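Le carton de la chambre du fond

Le carton portait encore l'étiquette de Drisasano, le magasin où ils achetaient les draps autrefois. Arsen Onyshchenko l'avait monté de la cave le matin et posé sur le lit. Il fallait vider la chambre avant le 28, la clé devait être rendue ce jour-là.

Il commença par les livres. Puis les puzzles, dont un de 800 pièces qu'il n'avait jamais vu terminé. Il fit une pile pour sa sœur et une autre pour le dépôt de la rue Farkach. Les peluches, il les avait laissées pour la fin. La rose était tout au fond de l'armoire, derrière les couvertures — il l'avait crue perdue au déménagement de septembre.

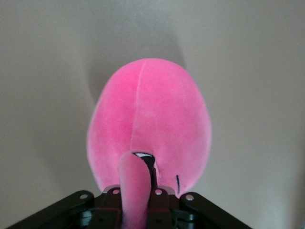

Il ne fallait pas la donner, dit Lesia depuis le couloir, la petite la réclamait encore au téléphone le dimanche. Et puis le dépôt ne prenait plus les peluches, elle avait demandé.

Arsen passa le pouce sur la couture. Le velours avait gardé l'odeur de l'armoire. Il la mit de côté, sur la chaise, avec les papiers de la banque.

À midi, il ne restait que les rideaux. Il ferma le carton, écrivit « livres » au feutre et chercha le ruban adhésif. Lesia l'avait déjà rangé dans un autre carton. Ils rouvrirent les cartons de la cuisine l'un après l'autre.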